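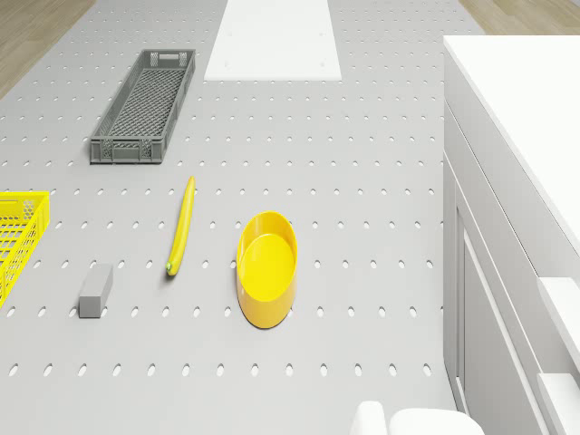
Natalia Manríquez has been saying since week two that Carrillo isn't the real father, and after last night I think I have to give her that one. Did everybody else scream when the hospital letter fell out of the coat?

putport_fan
I screamed so loud the dog left the room! What a scene. The way he just folds it back up and goes down to dinner like nothing happened — I've watched it three times now. Best hour of Wuvmont so far, and I didn't expect to say that after the boat episode.

natalia manríquez
Thank you, I will be accepting apologies all week :) But look at the mother's face when he sits down. She knows. She has known since the wedding, when she wouldn't let him see the guest book.

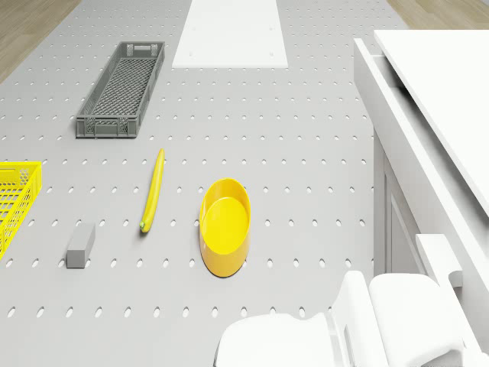

And the aunt knows too, or why would she pay for the clinic? I'm so happy the writers are letting the women be clever this season.

slowburn8
Sorry, I don't buy it. The letter only has a last name on it. There are two Votov brothers, and the older one was still in town that May. I love this show, but they've pulled this trick before.

putport_fan
The older one was in the army!! They said so at the funeral.

slowburn8
They said he "was away." Go back and listen. I'm calling it now, it's the brother, and Carrillo finds out from the priest.

natalia manríquez
Ooh, okay, "was away" is good. I still say you're wrong, but I'm rewatching the funeral tonight.

Next week: guesses and wishes

marzipan_tv
Let the sister get on the train, please. She has earned it after 8 episodes of folding napkins and crying.
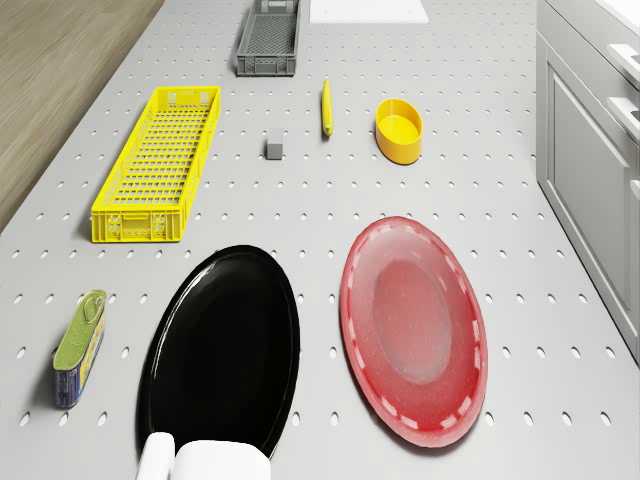 Preview clip talk (spoilers!)

slowburn8
The man at the gate is wearing the older brother's ring. Just saying.

putport_fan
That's the grandfather's ring and you know it! Watching with my mom on Sunday, will report back.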